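# Can a robot arm clear off a desk yet, or am I dreaming?

**Rajitha Pathirana**

Hi everyone, long-time reader, and I've finally got something to post about! My husband and I run a small repair shop out of our back room, and the chore that beats us every single week is the table. Books, pens, cords, bits and pieces, all of it ends up in one heap by Wednesday and one of us loses the evening putting it away. My nephew has been playing with a robot arm program called Satitz, where you practice the whole thing on the computer before you spend a dime on hardware, and he set me up with a tidying job to try (a computer vision book, a pen, a little picture with a fancy border, that kind of clutter). 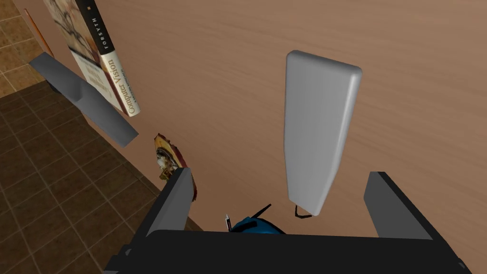

I gave it 20 tries over a weekend and I'd call maybe half of them decent, though I'm a soft grader. It's slow, too. I could have cleared the table and had my coffee while it was still making up its mind. But I have a bad wrist and slow wouldn't bother me one bit if I could leave it going while I make supper. So my question is for people who have lived with one of these: is it ready for a real table in a real shop? Or should I wait a few years and keep nagging my husband?

**Severyn Derkach**

Welcome, Rajitha, and what a nice question to come home to! I spent a good part of last winter on exactly this, with a secondhand arm from a company called Jollmont bolted to the end of my workbench, so let me tell you how it went, and forgive me if I ramble.

The short version is "some of it." If your things are the same every day and sit in more or less the same spots, an arm can do very nicely. Mine sorts sockets into a tray and I hardly look at it anymore. A mixed table is a different animal. Out of 136 pickups I wrote down in my notebook, 39 went wrong, and almost 30 of those were with big smooth things that get wider or narrower along their length. A two-finger gripper wants two sides that face each other. Give it a taper and the fingers can push the thing away like a watermelon seed.

What helped me most was having it come straight in over the narrow end with the fingers wide open, and then close slowly. It's worth stopping your practice run at that point and having a look before you let it go on. 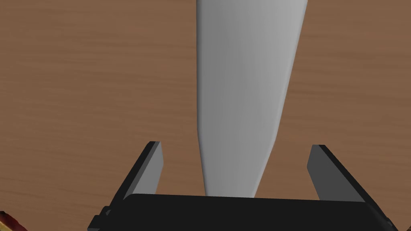 *Gripper open, one finger to each side of the narrow end.*

A few other things I learned, in no special order:

- Practice on the computer is kinder than life. My arm did beautifully on screen and then met a greasy wrench.
- Cords are trouble. I tuck mine away by hand before I start, and I'm not ashamed of it.
- Books lying flat are harder than you'd think, especially the heavy ones, so give them a shelf and leave them out of the job.
- Keep anything you'd cry over well away from the edge of the table.

Would I leave it running while I made supper? With the sockets, yes, and I do. With a table like yours I'd want to be in the room, at least for now. If you can talk your nephew into it, pick the one kind of item that eats up most of your evening and teach it only that. You'd still get some of your Wednesday back, and your wrist would thank you!

**Storkside**

no. bought one, sold it. get bins

**Rajitha Pathirana**

Thank you both (yes, even you, Storkside, we do need bins). Severyn, I think I'll start with the pens, there are always so many pens. Does slowing down the closing part make the whole job a lot longer, or is it only a few seconds each time?

**Severyn Derkach**

Only a couple of seconds on mine. In the settings it's under Pace, and you can change it for the closing part alone and leave the rest as it was. Let us know how the pens go!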